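Gripper trials, kitchen bench – Clirstead, June

Quick dump from the finger comparison. Two finger sets on the Sampaio arm, same wrist camera, same controller settings for both. Will sort the captions properly when theres time. Drollix numbers go on a separate page.

Set A – bare fingers
Stock, out of the bag. Fine on boxes and mugs. Skated on anything shiny. 230 pulls logged, most of the misses on smooth metal. Left small scuffs on the panel too, so that was that.

Set B – wrapped fingers
Long pair, white wrap over the black, closed and up against the handle strip. Wrap is wrinkled already and torn at the bottom edge. Panel is glossy grey so the wrist view picks up plenty of reflections, which the Plidata detector does not love.

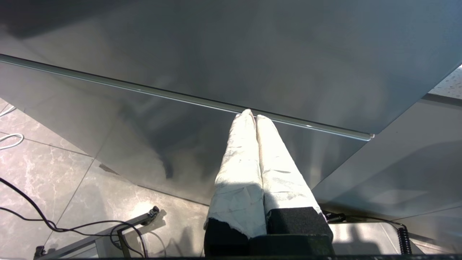
Notes on the wrap
Cheap, ugly, easy to redo. Bunches up at the folds. We rewrap after 30 pulls or when the tips start looking ragged, whichever is first. Takes a couple minutes. Tried a thicker layer once – tips got too fat for the gap behind the handle, went back to thin.

Notes on the camera
Exposure locked for all runs. White wrap blows out near the tips under the kitchen lights, might try a grey one next. Auto exposure was worse, kept hunting everytime the arm moved in. Force limit at 65 percent on both sets, left alone.

Still to do
Same handle with the lights off. Lower drawer. Rubber sleeves, if they ever ship. Set A again with the new approach angle, to be fair to it.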